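Two-armed robot takes shape in Orncombe front room

29 July 2024

A home-built robot with two arms is being put through its first handling tests in Orncombe. The project, named Lurnix, has taken 15 months so far and has cost its builder 106 pounds in spare parts this summer alone.

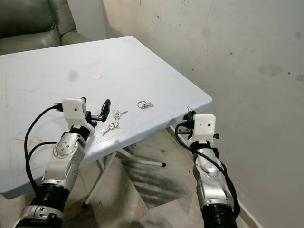
Lurnix began as a single arm bought second-hand through the Masanja parts exchange. The second followed last September. Both now carry 3D-printed gripper housings in white, with black fingers, and the current task is picking up bunches of keys from a folding table – a job chosen for its awkward shapes.

The latest round of tests is set at 102 attempts, split over 3 evenings. Keys with a fob attached are included.

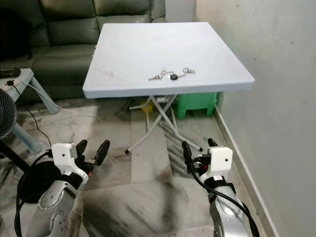

Open evening in September

Lurnix will be shown at the Lerkum shared workshop in September. Entry is free and the printing files will be available to copy.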